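Lizeth Benavides
Jun 30, 2018

Breakfast thread! I've spent all of May and June trying to get a proper cooked breakfast going on one small table and I have opinions now.

1/ It starts with beans. My gran had a recipe card from 1960 that just says "beans, plenty" and I've stuck to it ever since. Soak overnight, change the water, simmer slowly with a bay leaf (two if they're small).

2/ Keep your dry stuff where you can see it!! Since I put the beans, the mung beans and the grains in one divided tray I've cooked so much more of them. In jars at the back of the cupboard they just sat there.
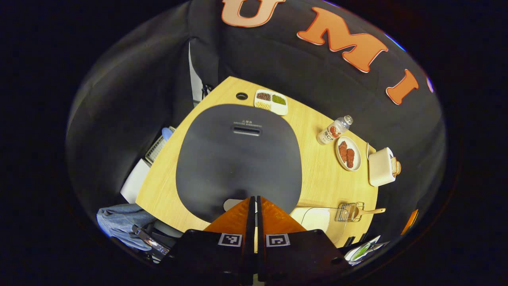 3/ Toast goes in LAST. I like the toaster on the same side as the meat plate so it all comes together in one go, and the spatula stays next to the wire rack or I lose it.

4/ Mung beans for anyone who asked: 178 g, no soaking, simmer till they split, then salt. Zoila Arboleda told me to add ginger and she was so right, it's lovely.

5/ Leftover grains make a brilliant bake the next day. Glass dish, an egg, whatever cheese is about, hot oven. Édgar had three helpings and then asked what was in it.

6/ Still can't decide on barley or millet for the fourth compartment when I next fill up. Tell me what you'd put in!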